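Can a machine wipe down a kitchen yet?
Home & Shop Automation > General

gasket_lou
Simple question. My brother-in-law swears we're two years from a machine that does the kitchen while you're at work. I run the back end of a small cabinet shop in Burkitham and we can't get one to stack drawer fronts without somebody watching it. Who's right?

k_begovic
Depends what you mean by "does." I spend most evenings on kitchen tasks in simulation. Clear the counter, open a drawer, put the thing in the drawer. My last batch on the counter job was 541 runs and 133 of them finished with no help from me. That's with perfect lighting and nothing sticky.

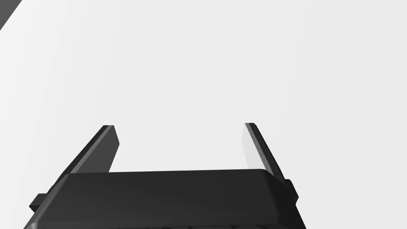

Most of the failures come in the last inch. The arm gets to the right area fine, then the fingers close a little early or a little high and the object tips over. After that it has no plan for an object that's on its side. A person just picks it up.

Costel J.
One in four is bad but it was a lot worse a year ago. I think people in this thread are going to be too gloomy. We put a Gasteck cell on the line at Claltport in June and it loads trays all shift. I walk past it twice a day.

gasket_lou
Same tray every time though?

Costel J.
Same tray, same part. Yes. I'm not claiming it could do your dishes.

gasket_lou
Then it's a fixture with a motor on it. My drawer fronts come in 42 sizes and half are bowed.

erraji_fan
Disagree with Lou. A dishwasher is a fixture with a motor too and everybody has one. I'd take a machine that only clears the counter and leaves the rest to me. I run the Erraji planner at home in sim and two arms help a lot — one can hold while the other moves.

k_begovic
Two arms help once they stop getting in each other's way. This is the layout I use, if anybody wants to argue about reach.
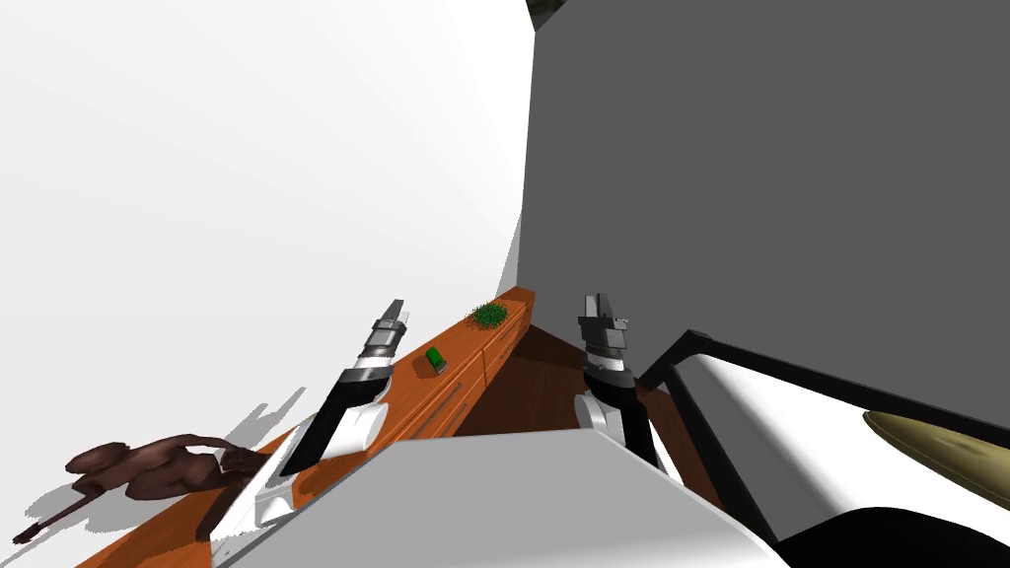 Left gripper over the counter by the small green object, right gripper out past the end of the counter.

Costel J.
Why not park the base closer to the wall?

k_begovic
Tried it. The elbow runs out of room. I could raise the torso but then I have to redo all the drawer grasps, and I don't have the Saturday for it.

gasket_lou
How long for one item when it does work?

k_begovic
Up to 52 seconds.

gasket_lou
I'll tell my brother-in-law to keep his sponge.

erraji_fan
52 seconds is fine if I'm at work. I don't care if it takes all afternoon.

Costel J.
Agree with that. Speed matters on my line, not in a kitchen. What did you set for grip force, Krešimir? Mine tipped parts too until I slowed the close.

k_begovic
Left it at the default. I'll try a slower close tonight and post what I get.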